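Cable tangle

A cable tangle is the loose, looping knot that forms when cords and leads are kept together without being wound or fastened. It is one of the most familiar kinds of household clutter, and hardly a home, school or workplace is without one, usually living in a kitchen drawer, a shoebox or the bottom of a travel bag.

How tangles form

A cord that has been coiled many times keeps some memory of its bends, and when it is put away slack it tends to spring back into curves of its own. Other cords slip through those curves whenever the box is moved or somebody reaches in for a charger, and the plugs at the ends, being wider than the cord itself, then catch and hold like little anchors. Length matters a good deal. A short lead may slide free with a gentle shake, while a long one can pass through its own loops several times over before anyone notices.

Untangling

The usual advice is to spread the whole bundle on a table with plenty of light and to resist the very natural urge to pull. Pulling tightens the inner loops and puts strain on the place where the cord meets the plug. It is better to open the tangle outward with the fingertips, find one free end, and work that end back through the loops until its cord comes away. The second cord nearly always goes faster than the first – a small kindness to anyone who has been at it for a while. Dark cords are harder to follow than pale ones, and many people start with whichever plug is easiest to tell apart.
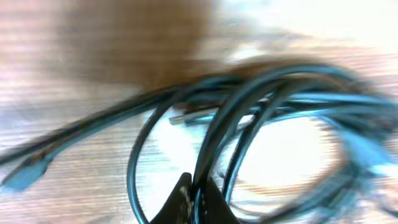 Dark cables in overlapping loops on a pale wooden tabletop, with a silver metal connector among the strands.

Storage

Once separated, cords are commonly wound in wide, easy loops and closed with a fabric strap, a twist tie or a scrap of ribbon. The over-under method, in which every second loop is turned the opposite way, helps a long cord lie flat and pay out without kinks. Tight winding around the hand is quick, but it bends the cord sharply and is best avoided.

In the town of Clornwood, the home organizer Kamol Siriwan has taught a winding class each May, and her booklet for the Bradberg lending library suggests keeping no more than 6 cords to a box, each with a paper label near the plug. She also recommends a separate pouch for cords that nobody in the house can identify, to be looked through once a year with a cup of tea and a little patience.

See also: Cable tie; Drawer organizer; Extension cord; Knot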